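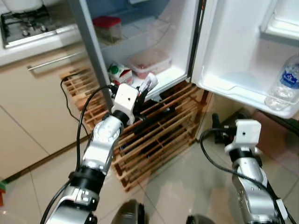
図3 開いた冷蔵庫の前に伸びる左右のロボットアーム

4.2 先行シングルの無料公開と小規模ツアーの集客

本節では、インディーレーベルWinwoodに所属するバンドSkamerの事例を取り上げる。Skamerはアルバム『Lulum』の発売に先立ち、収録曲のひとつを期間を区切らずに無料で公開した。筆者らがまず驚いたのは、公開直後の再生数の伸びよりも、その後の落ち方の緩やかさである。通常の先行曲では公開の翌週に再生が大きく減るが、この曲では減少がほとんど見られず、ツアー初日の前日に再び山が現れた。これは実に興味深い形の曲線だ!

ツアーは全12公演で、会場の定員は最小で50人、最大で500人であった。調査票は終演後に出口で配布し、有効回答2,575件を得た。設問は、曲を最初に知った経路、来場を決めた時期、当日の物販購入の有無に絞っている。

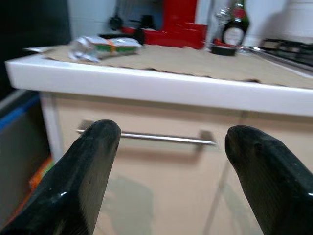 回答を会場の規模別に分けてみると、差はさらにはっきりする。小さな会場ほど「友人から音源ファイルを受け取った」という回答が多く、配信サービスの推薦欄を挙げた人は少なかった。ダウンロードできる形で曲を渡すことが、聴き手どうしの会話のきっかけになっていたと考えられる。自由記述欄には、車の中で同じ曲を繰り返し流した話や、歌詞の聞き取りをめぐって家族と言い合いになった話まで書き込まれており、読み進めるのが楽しくて仕方がなかった。

一方、物販の購入については経路による違いが小さい。無料で曲を入手した層も、アナログ盤やTシャツをよく買っている。無料公開が売上を食うという従来の懸念は、少なくともこの規模のツアーには当てはまりにくい。ただし、回答者は会場まで足を運んだ人に限られるため、曲だけを聴いて来場しなかった層の行動は本調査からは分からない。
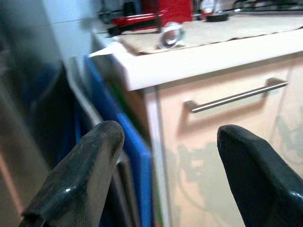 Adel Kamelからは、前座を務めたEl Idrissiの聴衆が回答に混ざっている以上、Skamerの無料公開の効果だけを取り出すのは難しいのではないか、との指摘を受けた。もっともな指摘であり、次節では目当ての出演者を尋ねた設問を用いて回答を二群に分け、来場を決めた時期の分布を改めて比較する。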